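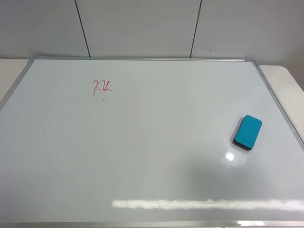
Success labels for a wiping task can be worked out from the camera images alone, and this page explains how we do it for the Tromora runs. The method compares the ink at the start of an episode with the ink at the end, inside a mask drawn from the first image. A good starting image has one small mark well away from the eraser, like the red squiggle near the far rail with the blue eraser resting over on the right side of the board. The glare is the part that needs care. A glossy board reflects the overhead lights, and a bright spot or a long white band can hide ink or look like a change that never took place.

You will need a fixed camera, a saved image from the start and end of each episode, and the Prestetine scripts. Ilaria Pace wrote the first version of these in March. The steps below follow the current one.

Step 1. Flatten the board

Click the corners of the writing surface once per camera position. If a near corner is out of view, click two points along each rail and let the script extend the lines until they meet. Save the result and reuse it until someone moves the camera or the board.

Step 2. Build the ink mask

Convert the flattened start image to HSV and keep pixels with high saturation. Drop any connected region smaller than 14 pixels. Colored ink separates easily from a white board. The trouble is a colored eraser, which passes the same test, so remove the largest region before saving the mask. Check this by eye for the first few episodes of every batch.

Step 3. Build the glare mask

Glare is bright and has almost no color. Mark those pixels in both images, grow the region by 2 pixels, and take the union. If the ink mask overlaps it, set the episode aside for a person to label.

Step 4. Score the episode

Count the ink pixels left inside the ink mask and divide by the count at the start. We call an episode a success when the ratio is under 0.05. Make sure the eraser is not parked over the mark at the end - the script reads that as uncolored ink or as leftover ink, depending on the threshold, and both are wrong. Episodes like this also go to hand labeling.

Results

We ran the method on 3,972 episodes. Of these, 153 were set aside in steps 3 and 4, and Oanh Đàm labeled them by hand. Most had ink under the glare band. Moving the board a little closer to the wall would have saved her some of that work.

Known problems

Soft shadows do not change saturation much, so they rarely matter. Faint residue does. A thin pink smear can fall under the saturation limit and be scored as clean. The Crenshaw policy leaves more of these than the Brostano one, so use a lower limit when you compare the two, and use the same limit for both.

Last updated Jul 21, 2020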